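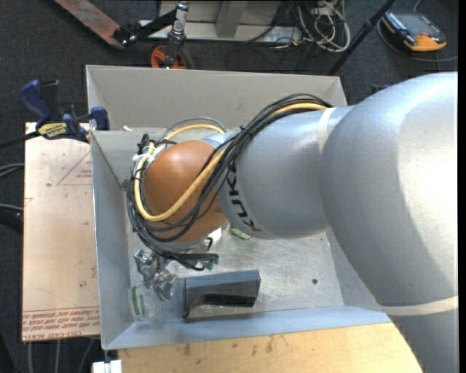 A robot arm needs software to plan how it will move. The software is a list of instructions that a computer follows very quickly. Before the arm reaches into a metal bin, the planner has to know where the sides are, so that the arm does not hit them. It also has to think about the black and yellow cables looped over the orange-brown wrist. If the wrist turns too far, the cables can pull tight.

A planner called Zelora starts by making 267 possible paths. It throws out every path that touches a wall or twists the wrist too much. Then it picks the shortest one left.

Seeing is a separate job. A program called Vrettos looks for objects in the bin. Shiny wrappers are hard for it, because bright spots can look like edges. If Vrettos is not sure, it looks again, up to six times, before Zelora plans a move.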